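Chapter 7
Folding Soft Things

Folding is one of the most enjoyable jobs in the house, and you can start with whatever is in the basket.

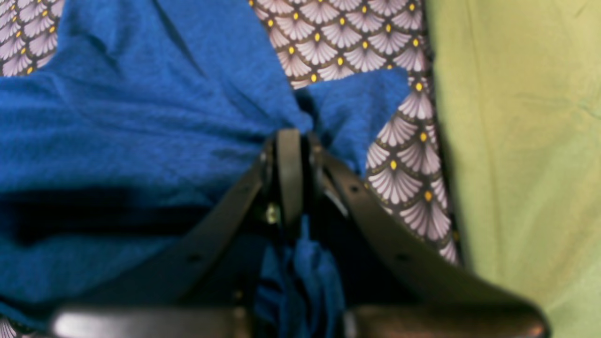 Knits stretch, so lift them gently and let the weight fall before you lay them down.

Feel the cloth before you plan the fold. A smooth sheet creases where you press it, but thick cloth springs back. Blue fabric gathered into a bundle, all creases and hollows, has no edges you can use yet. Find a corner first!

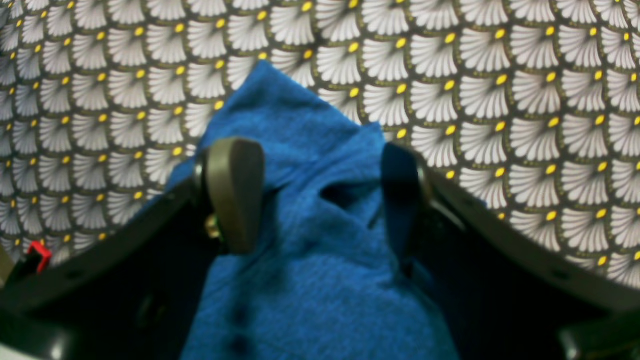

Corners are wonderful guides. Once you have two, the rest follows quickly. A rumpled blue heap like this one hides them deep in its folds, so feel along the hem.

Now choose your surface. A padded one grips the cloth nicely. 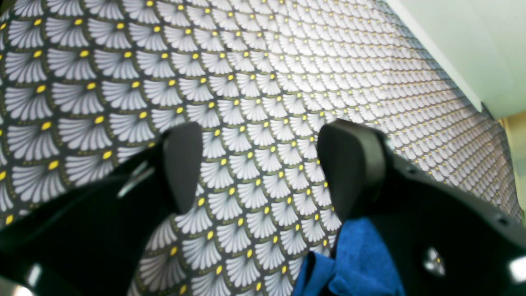 Kuo-hua Kan prefers a bare table and says padding makes her lazy about smoothing. Try both.

Long sleeves come last: straighten the body, then bring each sleeve across.

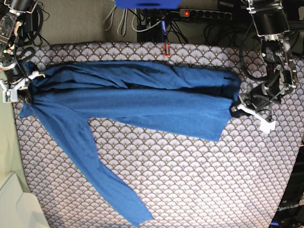
7.1 Sleeves and Cuffs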